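2024-02-29, Cletora arm, wrist recal

Counter at 2,079 cycles. Salamatu's note says the drift is gone after the May-style rezero. I doubt it.

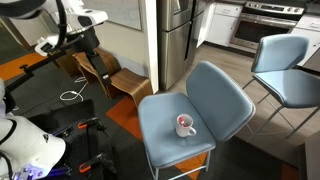 Rezero only touches the upper joints, so I can't see how it would cure play at the wrist. Retorqued the finger bracket and ran the check 3 times anyway. Target is the white mug on the blue chair – a soft seat is a poor datum.

Finger gap set by eye against the marker.

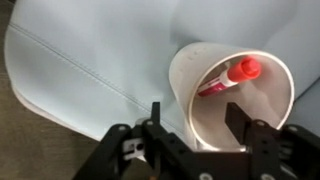
Hryhorii Derkach reckons the bracket is fine and the cable is tugging the joint. Maybe. Will reroute it and give it 30 more cycles.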